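Darer handling area – pre-start checklist, hand-held gripper work
Checked by: Kgomotso Gumede
Month: July
Form 302, rev 2

1. Fingers open and close freely, no cracks – OK
2. Marker cubes tight, faces clean – OK. Wipe with a dry cloth only.
3. Harness straps adjusted to the wearer – OK
4. Cables clear of the standing position – ACTION. Leads and power strips are to be kept along the wall or under a cover. Refer to Trurkano site rule 399. 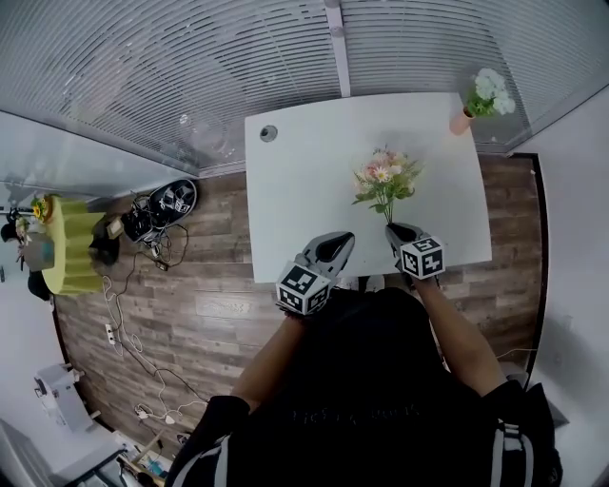
5. Floor clear of loose items on all sides of the table – ACTION. Shoes and bags go on the rack before the first run.
6. Objects suited to grip force – OK. Artificial flowers are fine for this task. Close on the stems, not the blossoms.
7. Operator briefed on stop call – OK

Comments: Items 4 and 5 were also open on the last sheet. Angelovski to supply cable covers, order 1574. Recheck both before the afternoon start and initial here – no runs until that's done.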